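Vudlow mug tree with Dravholm enamel mugs

Kitchen > Cups and mugs > Mug trees and stands
Item no. 943

If your cupboard is anything like ours, the mugs live in a wobbly stack and the one you want is always at the back. The Vudlow mug tree gets them out on the worktop where you can reach them, and it looks lovely doing it. We've had one by the kettle in the shop since April and have grown very fond of it!

It's a simple thing: a light wooden pole with wooden pegs, standing in a round black base. The pegs come out on different sides and at different heights, so the mugs hang clear of each other and you can take one off without knocking its neighbour. The ends are rounded too, so handles slide on easily.

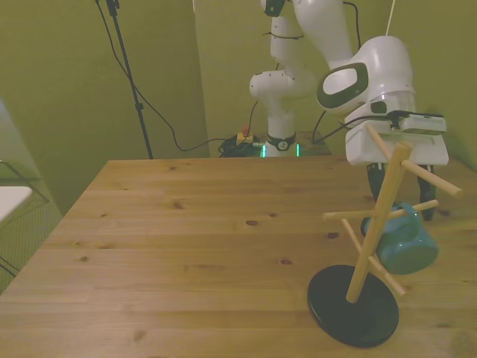

Vudlow mug tree, light wood with round black base, on a pine table.

We like the black base very much. It gives the stand a bit of weight to the eye, and against a pale worktop it stops all that light wood from blending into one. On a dark worktop you get it the other way round, with the pole and pegs standing out. Either way it suits plain kitchens as well as cluttered ones (ours is the second kind).

Putting it together

The tree comes flat in its box with the pole and base separate. Push the pole into the hole in the base and give it a firm quarter turn. The pegs then go into the pole by hand, no tools and no glue. Have a look at the pole from the side when you've finished – if it leans, take it out, turn it a little and press it down again. Wood moves with the seasons, so you may want to do this again once the heating goes on.

Hang your first mugs on opposite sides, low pegs before high ones. Big stoneware mugs are happiest near the bottom.

The mugs

Any mug with an open handle will hang here, but the Dravholm enamel ones are our favourites for it. They're small and light, and the teal-green with the white rim is a really cheerful colour to have out on show. It's a proper everyday mug, good for tea, for soup on a cold day, or for taking out into the garden where you don't want to risk the china.

Enamel does get hot on the outside, so go carefully with the first sip. It can chip if it's dropped on a hard floor. A chip on the outside foot is mostly a matter of looks, but stop drinking from a mug that has chipped on the rim or inside.

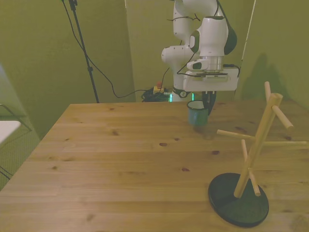 Looking after them

Wipe the tree with a damp cloth and dry it straight away. Please don't soak it or put it in the dishwasher. A little food-safe oil rubbed into the pole and pegs now and then keeps the wood looking fresh – leave it overnight before hanging anything up. Dry your mugs before they go on, or the drips will find their way down to the base.

The mugs can be washed by hand with a soft sponge. Tea stains come off with a paste of bicarbonate of soda and water. Keep them out of the microwave.

Ordering

The tree and the mugs are sold separately, so you can mix colours or use the mugs you already have. Spare pegs come in packs of 2. Orders leave our Loltdale shop within 3 working days, and you have 90 days to send back anything unused.

Questions about pegs, handles or colours? Write to Olesia Maksymiv at the shop and she'll happily try your size of mug on the stand.

Page last updated 22 December 2024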